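Home | Ask | Topics | Kitchen & Table | Sign in

We use cookies to keep you signed in and remember your settings. Accept | Manage

Rolled paper cups keep coming undone -- what am I doing wrong?

posted in Kitchen & Table by Grater

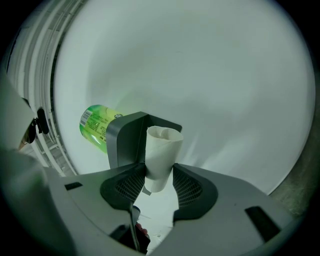 So I've been making my own cups out of plain white paper, the kind where you roll a sheet into a tube, fold the bottom in and leave a little tab sticking out. I got into it back in March when I needed something to hand out popcorn and nuts in and didn't feel like driving to the store. They look fine (a bit crinkly, but I like that), only they won't stay closed. I set one down next to my drink can, come back, and the seam has let go and there are peanuts all over the table.

I've made 32 of them so far and I'd say the good ones were luck. I need 39 for a family thing, all dry snacks, nothing wet. Regular printer paper, cut down to a square. I've tried a glue stick, which holds for an hour and then pops, and I've tried tape, which works but looks awful on white paper. My rims also come out uneven. Is there a trick to the tab at the bottom? Mine always wants to stick out the side and I don't know if it's supposed to go in or out.

Also open to hearing that I should just buy cups, but I've got a whole stack of paper here and I'm stubborn!

Tags: paper, snacks, party, folding

Ivulgate

I make these for my kid's class every year so I've been through all of this. The popping seam is the paper trying to go flat again. Before you fold anything, pull the sheet over the edge of a table a couple of times, same as you'd curl ribbon. Do it in the direction you're going to roll. After that it wants to be a tube and the glue has a lot less work to do.

Second thing, overlap more than you think you need. I go a good inch past. If your edges barely meet, no glue stick in the world is going to save you -- I've tried the fancy ones.

For the bottom, roll it around something firm and straight-sided. I use a spice jar, but your drink can would be fine if you want a bigger cup. Leave enough paper hanging past the end to cover the whole circle, press it in one side at a time, and put a dab of white glue under the last flap. Then stand the cup up with the can still inside and leave it alone for ten minutes. The weight does the pressing for you. If you go with the can, make sure it's wiped dry first or you'll get a soggy ring and have to start over (ask me how I know).

The tab goes in. If yours is poking out it's probably just too long, so trim it and tuck it under the last fold. It doesn't hurt anything sticking out a little, though, and I've left plenty of them like that when I was in a hurry.

Rims: fold the top edge down once before you roll, while the sheet is still flat. Crease it with the back of a spoon. Doing it afterward is how you get the wavy look.

Mak

just staple them

Vivside

Agree with most of what Ivulgate wrote, but I'd skip the printer paper if you have a choice. It's stiff and it creases white-on-white in a way that shows every mistake. Kraft paper or even parchment rolls nicer. Parchment won't take glue very well though, so you'd be back to folding it tight or using a sticker on the seam. A round sticker looks pretty cute and covers a multitude of sins.

One more thing, if you're putting anything buttery in there, printer paper will go see-through on you pretty fast. Popcorn with butter, I'd put a second cup inside the first. For nuts you're fine.

And make a few extra! I did 33 once for 33 people and somebody sat on two.

Grater

Okay, the table edge thing is great, I just did three and they're holding. Going to fold the rims first on the next batch. Mak, I don't want staples near the peanuts but thank you.

Related in Kitchen & Table
How to keep popcorn crisp overnight
Parchment or wax paper for lining a snack tray?
White glue that dries clear
Folding paper napkins so they stand up
How many snacks per person for an afternoon party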